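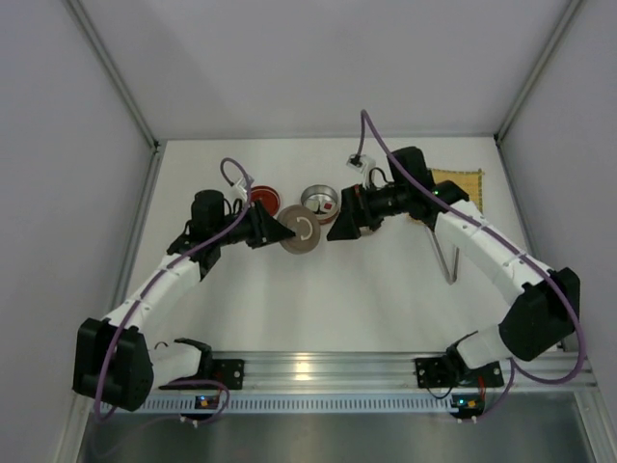
Can the Dretov inserter handle a preprint and a folded news section in the same pass?

The Dretov takes one jacket and up to two inserts per pass, and either insert can be a folded news section, a single-sheet flyer or a stapled preprint. A third insert needs a second pass through the machine.

Dretov Tabletop Newspaper Inserter
Made by Rirnska. Sold and serviced by Irudberg.

Overview

The Dretov opens the outer section of a newspaper at the fold, drops the inner sections into it, and delivers the finished copy fold first. It is meant for weekly papers, college papers and shoppers that get their sections from a contract printer and put them together in house. It does not fold, trim, stitch or address.

Rated output is 2000 finished copies per hour with one insert. With two inserts the rated figure applies only when both are the same width. Mixed widths run slower, and the speed dial should be set by watching the drop point for a few dozen copies before the run is left alone.

Product range

The tabletop model is supplied with a jacket feeder and two insert hoppers. A floor stand is optional. The stand is the same one used for the older Fu counter-stacker, and owners who still have a Fu stand can reuse it with the adapter plate listed under Accessories.

Specifications

Jacket: broadsheet or tabloid, folded, 8 to 112 pages
Insert: single sheet to full section, must be narrower than the jacket
Maximum fold length: 27 inches
Hoppers: two, top loading, adjustable side guides
Jacket opening: vacuum cup with lap gripper
Double detection: mechanical caliper, one per hopper
Counter: resettable batch and non-resettable total
Power: single phase, grounded outlet
Operator side: left (right-hand version to order)

Jacket opening

The jacket has to have a lap. One edge of the section must stick out past the other so the gripper has something to hold while the vacuum cup pulls the opposite side away. Most printers will set a lap on request, but it has to be on the order before the run is plated. A section folded flush will feed and travel normally and will then arrive at the drop point closed. The insert lands on top of it and both go out as loose pieces.

Check the lap on samples from the top, middle and bottom of the skid. Folders drift, and the lap on the last bundles may be narrower than on the first.

Double detection

Each hopper has its own caliper. It is set with one copy of the actual insert, closed until the lever just moves, then locked. A second sheet going through lifts the lever and stops the feed. The caliper measures thickness only, so it will not catch a wrong section of the same page count. Papers that zone their inserts by delivery route should clear both hoppers completely between zones.

Very thin single-sheet flyers on coated stock are the hardest item to detect. Fanning the stack before loading helps more than tightening the caliper – too tight a setting will stop the machine on normal creases.
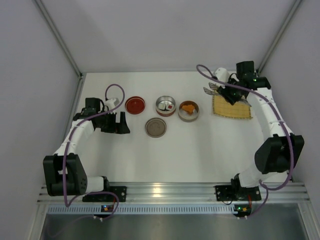
Finished copies leave the Dretov at table height and slide onto whatever surface has been placed at the delivery end. Irudberg does not supply a table with the tabletop model. The surface should be level with the delivery lip or slightly below it, and it should be smooth. A flat, plain white top of the kind in the photo is a good choice, as copies square up easily on it and ink rub-off is visible before it gets onto the back page. A woven mat, such as the bamboo one on the right side of that table, should be kept out of the delivery area. Leading corners catch on a weave and fold under, and the next copy then rides up over them.

Noise and placement

The vacuum pump is the loudest part. It may be placed under the bench or in the next room using the long hose. Do not run the hose across a walkway, and do not join two hoses – the added length weakens the cup and jackets start to open late. Keep the machine out of direct sunlight and away from loading doors. Dry newsprint builds up static, and the first sign is usually inserts that leave the hopper in pairs.

Accessories

Floor stand, with locking casters
Adapter plate for Fu stand
Long vacuum hose
Tabloid side guides, pair
Spare cup and gripper kit
Antistatic tinsel, per roll

Maintenance

Wipe the vacuum cup before every run. Replace it when the rim is no longer smooth to the touch. Feed rollers are cleaned with a damp cloth and left to dry. Solvents harden the rubber and void the roller warranty. Paper dust collects behind the left side cover and should be vacuumed out monthly, more often if the paper runs a lot of uncoated flyers.

Belts are replaced as a set. The service manual is written by Stepan Karpenko at Irudberg, and the current edition, dated April, replaces the belt tension table in all earlier ones.

Ordering

State jacket size, page range, insert types and operator side when asking for a quote. Send a bundle of sample sections with the lap as printed. Samples are run on the bench machine and are not returned.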